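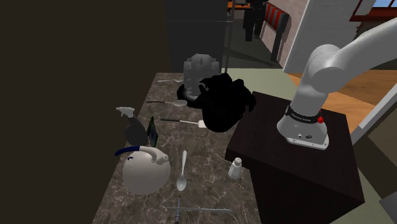
One reader, replying to my last post, wrote that a machine which can't clear a kitchen counter has no business being sold to anyone who owns a kitchen. Fair enough. I'd still like to know how close they are.

I have been following the Tanholm project since May. It works on one chore, which is putting utensils back where they belong, and it does most of that in simulation. The people there set up a counter with a kettle, a shaker, a spatula and whatever else, and let the arm try. Then they change the layout and let it try again. The latest notes list 3587 attempts. The arm finished the job in 91 percent of them.

That sounds good until you think about your own house. If I dropped nine spoons out of every hundred I would stop cooking. The notes also say one utensil takes 19 seconds on average. I can empty a drawer in that time.

Flat things are the hard part. A spoon or a spatula lying on stone gives two fingers very little to get hold of.
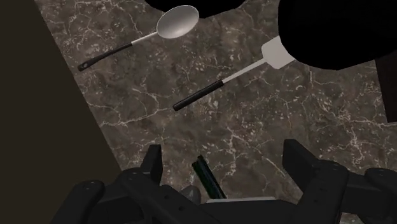
The fingers have to come down on both sides of a thin handle, close at the right height and not scrape the counter. If the handle is a bit off center, the whole thing can turn as it lifts. I do this without looking.

Shops are further along, mostly because the parts don't change. Heson makes a packing cell that handles 12 kinds of box and does nothing else all day. My kitchen has more than that in one drawer.

So my answer for now is no, at least for the counter. I'll look again when Tanholm posts results from a real kitchen.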